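4.2 Community theatre, diaspora programming and the presenting partner

The second group of cases concerns musicals and staged concerts mounted with the backing of a consulate, a cultural association or a bilateral business council. In these productions the presenting partner usually pays for the hall and the reception, while the company carries the cost of rehearsal, costume and travel. The division looks simple on paper. In practice it shaped casting, the choice of language, the running time and, in two of the three productions we followed, the ending of the show.

The three productions were Draltenura, a two-act musical about a family of boat builders; The Pacheco Letters, a chamber piece for six voices; and Fleveck, a revue assembled from popular songs of the 1960s and 1970s. All were staged in mid-sized halls with a licensed foyer. Draltenura had the largest audience, with 1,120 tickets issued over its run, of which 276 were complimentary and distributed through the presenting partner. The other two companies did not keep comparable records, and we make no estimate for them.

Complimentary tickets mattered to the artists more than we had expected when the study was designed. Several performers said that a partner's guests sat in the front rows, arrived late from the pre-show reception and were slow to respond to comic material in the first scenes. Khải Mạc, who directed Draltenura, moved a ballad to the opening after the first night so that no dialogue would be lost while the remaining guests took their seats. He kept the change for the rest of the run and regarded it as an improvement, although the musical director did not agree and the two versions of the running order both survive in the company's files.

The opening of The Pacheco Letters was handled differently. The hall's front-of-house staff held latecomers in the foyer until the end of the second number. The partner objected by email the following morning, and the policy was relaxed for the closing performance. The company's stage manager wrote in the show report that the doors were "open more than shut" for the first fifteen minutes. None of the singers we interviewed raised the matter without being asked.

Language was the most frequent subject of negotiation. Draltenura was written in Vietnamese and English, with each character keeping mainly to one language. The partner's cultural officer asked for a fully English version, on the grounds that business guests would otherwise be excluded. The company offered surtitles. Surtitles were accepted, but the projector hired for the purpose threw its image onto a painted border above the set, and the lettering was hard to read from the balcony. A synopsis was then added to the program in both languages. Audience members we spoke to in the foyer had generally read the synopsis and ignored the surtitles. 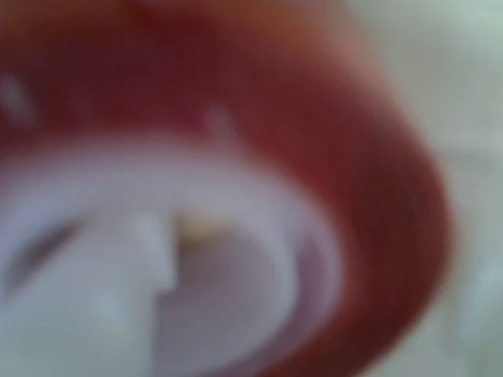
Figure 3a. Close view of a red object with a curved outline, out of focus.

Rehearsal conditions varied with the money available. Fleveck rehearsed in a church hall on weeknights and had access to the theatre only on the day of the first performance. Draltenura had use of the stage for its technical rehearsal and for a dress rehearsal, both paid for by the partner. The difference showed in the lighting. The Fleveck lighting plot used a general wash with a single follow spot, and cues were called from the prompt corner by a member of the chorus who was also responsible for two quick changes. The Draltenura plot had been prepared in advance by a paid designer, and the cue sheets we examined carried only minor pencilled corrections.

Costume was the area in which the companies depended most heavily on members of the wider community. In all three cases garments were lent by families, altered for the run and returned. Châu Triệu, the wardrobe supervisor for Draltenura, kept an exercise book listing each borrowed item, its owner and any stitching to be undone afterwards. She estimated that the labour in the wardrobe exceeded that of any other department, and the book supports this, at least for the fortnight before opening. The labour did not appear in the budget submitted to the partner. When we asked why, she said that the form had no line for it.

The point about the form is worth pursuing. Each partner used its own application template, and the templates favoured expenses for which an invoice could be supplied. Hall hire, printing, catering and freight were all covered. Unpaid skilled work was not, and neither was the rental value of borrowed goods. Companies that had applied before knew this and directed their paid work toward the categories on the form. The Pacheco Letters was applying for the first time and had entered an honorarium for its accompanist under "catering and hospitality," where it was struck out by the assessor. The accompanist was eventually paid from the raffle.

The reception itself deserves separate attention, as it was the part of the evening over which the companies had least control. At Draltenura the speeches were scheduled for ten minutes and lasted longer on every night we attended. Speeches thanked the hall, the sponsors and visiting dignitaries. The company was named in each speech, the writers in only one. Performers were asked to attend in costume after the show for photographs, and most did so willingly. Two of the younger cast members described it as the best part of the night. An older performer, who had worked professionally before migrating, declined on both occasions and went home by tram.

We also considered the question of repertoire. It has been suggested that partner funding draws companies toward safe, celebratory material. Our evidence on this is mixed. Fleveck was certainly celebratory, but it had been devised before any partner was approached, and its song list did not change once funding was confirmed. Draltenura originally ended with the eldest son leaving the boatyard after a quarrel. In the performed version he leaves with his father's blessing. The writers told us that they made this change after a read-through at which the partner was present but silent. They did not describe it as pressure. They said the first ending had been too abrupt and that the actor playing the father wanted one more song.

The Pacheco Letters presents a clearer case. An epistle dealing with a wage dispute was removed from the program after the partner asked whether it was essential to the piece. The composer later restored it for a concert performance in January, without partner funding, before a smaller audience in a suburban library. That performance was recorded, and the recording is the version now in circulation among choirs. In this instance the funded production did not become the authoritative one.
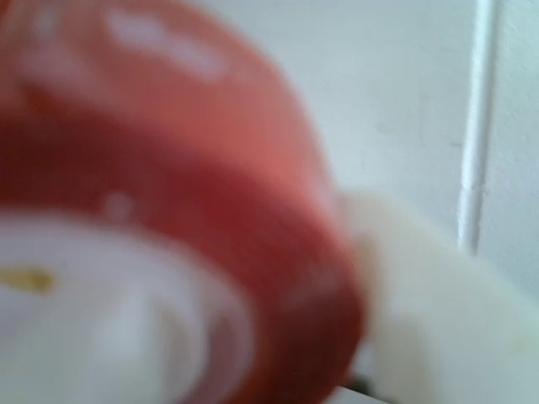 Figure 3b. Rounded red object, close to the lens and heavily blurred. Pale patches are visible on the upper surface; no lettering can be read.

Relations between companies and venues were mostly good. The Cadero, where Draltenura and Fleveck were both staged, is managed by a trust that lets the hall to amateur and professional hirers on the same rate card. Its technical manager attended planning meetings for both shows. He was direct about what the building could not do, in particular the limited wing space on the prompt side, which forced the Draltenura crew to store a boat hull upright behind the cyclorama. The hull was moved twice in each performance by four people. It had been built 16 centimetres too long for the loading dock and was cut down in the car park on the day of the bump-in.

Audience composition was harder to establish. We had planned to use a short paper questionnaire at all three productions, but the partner for Fleveck asked that its guests not be approached, and we withdrew the questionnaire there altogether to avoid a skewed return. At the other two productions the forms were handed out at interval. Returns were low, and people who did return a form tended to know someone in the cast. We have therefore used the written comments as qualitative material only. The most common comment concerned parking. The next most common was a request for the show to be staged again, often with the name of a particular town or suburb attached.

None of the productions has been restaged in full. A proposal to tour Draltenura to two regional centres was lodged with the partner and remained under consideration when we last spoke with the company, on May 21, 2025. The set had by then been dismantled. The costumes were back with their owners, apart from one embroidered jacket whose owner had moved interstate, and which Ms Triệu was keeping in her own wardrobe until an address could be found.

Section 4.3 turns to productions without a presenting partner, where box office was the main source of income and the hall was generally hired for a single night.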